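Contre le bac à légumes

Vite fait, parce que j'ai un train. On m'a encore demandé pourquoi je refuse les fameux « paniers surprise » de l'épicerie Illetti. Réponse courte : je n'aime pas qu'on choisisse mes légumes à ma place. Réponse longue, la voilà, dans le désordre.

D'abord le prix. 146 euros le trimestre, payés d'avance. Pour quoi ? Des navets en septembre, des navets ensuite, une botte de quelque chose que personne à la maison ne sait nommer. Driss Samir, qui m'a fait découvrir le système, en jette la moitié. Il le dit sans honte. Il continue à payer. Moi ça me rend fou.

Ensuite l'argument moral, celui qui m'énerve le plus. Prendre le panier, ce serait soutenir le producteur. Très bien. Mais acheter au marché aussi, non ? Au marché je vois la personne, je demande ce qui est bon, on me répond parfois « rien aujourdhui, revenez mardi prochain ou jamais ». Essayez avec un formulaire.

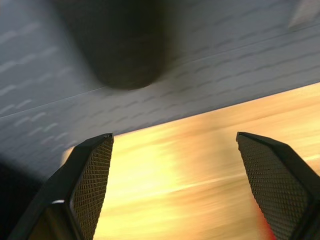

Le marché, donc. Il y a là une façon de choisir qui se perd et que je défends bec et ongles. On soupèse, on appuie un peu près de la queue, on repose. Ma voisine Nhi Nghiêm fait ça mieux que tout le monde, elle m'a appris les melons en 2 matinées. Tout est dans le bout des doigts et le grain de la peau, un bon melon brodé ça accroche un peu, comme ces petits carrés en relief sur la face intérieure des deux pinces noires. Une peau lisse à cet endroit là, je repose. Allez mettre ça dans un abonnement.

On va me dire : tout le monde n'a pas le temps. C'est vrai, et c'est le seul argument sérieux en face. Kha Ngô travaille de nuit, le marché ferme quand elle se lève, le panier lui rend service, je ne vais pas lui faire la leçon. Qu'on garde le panier pour elle. Mais qu'on arrête de le vendre comme un progrès pour tous, avec brochure et petite carotte qui sourit.

Et puis les chiffres de la brochure, parlons en. « Presque 200 familles ravies ». Ravies d'après qui ? J'ai demandé au comptoir. Pas de réponse, un sourire, un bon de réduction. Je l'ai pris, je ne suis pas un saint.

Ce que je voudrais, moi : un panier qu'on compose sur place. Même prix, mêmes producteurs, une table, des cagettes, on se sert. Xuân Đinh a proposé exactement ça à la réunion de quartier et on lui a parlé de logistique pendant un quart d'heure. De la logistique pour des poireaux.

Bon, mon train. Ceux qui veulent en discuter me trouveront devant les melons, côté fontaine, avant dix heures.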